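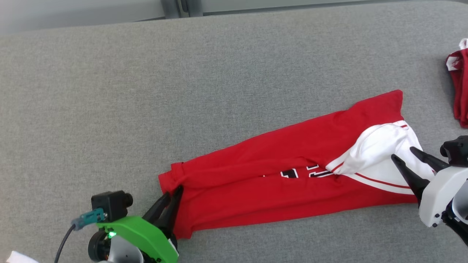
Clivden kit swap opens for the winter

For immediate release, Tue 1 November

I'm very pleased to say that the Clivden kit swap is back, and this year we've got a proper home for it! We've taken the old shoe shop on Prungate, next door to the bakery, and the doors open this Saturday at 10am.

If you've not been before, it works like this. Bring in any sports kit your children have grown out of, clean please, and take away something that fits. Shirts, shorts, tracksuits, boots, shin pads, the lot. There's no charge, and you don't have to bring anything to take something.

I started this on my own front drive with 2 bin bags of football socks, so it still makes me laugh to see rails and shelves. Last winter we passed on 71 shirts and 46 pairs of boots, and I'd love to beat both. We're short of small boots (child sizes 10 to 13) and anything for netball. We can't take helmets or gumshields, sorry.

Darnora, the laundry on the corner, has kindly offered to wash team sets for any local club that wants to hand over a whole bag. Wibisono café will be doing hot chocolate on opening day, with 15p from every cup going towards our heating bill (it's a cold old shop).

We're open every Saturday in November, 10am until 1pm. Parking is behind the library and the step at the door has a ramp, just knock if it isn't out.

Press are welcome on opening morning, come at half past nine if you'd like a chat before it gets busy.

Ends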